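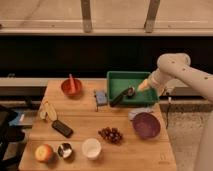

Support replied that the dropouts in the log match a channel conflict more than a faulty unit, and asked for a second log taken with the guest network off and the Husia extender unplugged.

Ticket status: Open, waiting on customer
Product: Karnov router, with one Husia extender
Opened: October 24, 2020

Reported problem

Wi-Fi drops in the kitchen several times a day. The phone and the tablet both lose the connection and come back without help in under a minute. Wired devices are not affected. The living room and the upstairs rooms hold their connection through the same period. Firmware was updated in February and the drops began long after that, so I do not think the update is the cause.

Already tried before opening the ticket

Restarted the router and the extender, in that order. Replaced the network cable between router and modem. Turned off band steering. Changed the 2.4 GHz channel from automatic to 6. No change in any of the four cases.

Second log, as requested

Guest network off, extender unplugged. The tablet stayed on the wooden table in the kitchen for the whole test, connected directly to the router. Signal held between 43 and 50 percent. A ping to the router was sent every second for 60 minutes. One drop, lasting 20 seconds, with the microwave running at the time. Test repeated on 5 GHz, same place, same length. Signal was weaker but there were no drops, microwave on or off. 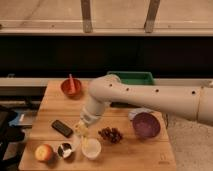 Support response, second

Log received. The drop on 2.4 GHz is consistent with interference from the microwave. It does not account for drops at times when the microwave is idle. Please plug the extender back in, leave the guest network off, and check which channel the extender reports on its status page. It should match the router. If it does not, reset the extender and pair it again from the router menu - pairing with the button on the side keeps the old channel setting.

Customer update

Status page showed the extender on channel 11 and the router on 6. I had set channel 6 by hand and the extender never followed. Reset it with the pin hole, paired from the menu, and both now report 6. Ran the same ping test from the kitchen with the extender on. No drops outside microwave use.

Remaining item

With the microwave on, 2.4 GHz still drops. I moved the phone and the tablet to 5 GHz and told both to forget the other network. The Lotura thermostat only supports 2.4 GHz, so it stays where it is. It reconnects by itself and keeps its schedule while offline. Can the router reserve 2.4 GHz for one device?

Support response, third

Yes. Open Wireless, then Access List, and add the thermostat under the 2.4 GHz entry. Other devices will be refused on that band, including guests if the guest network is turned on again. Export the settings file first. Ticket will be left open until the list has been saved and the thermostat has reconnected.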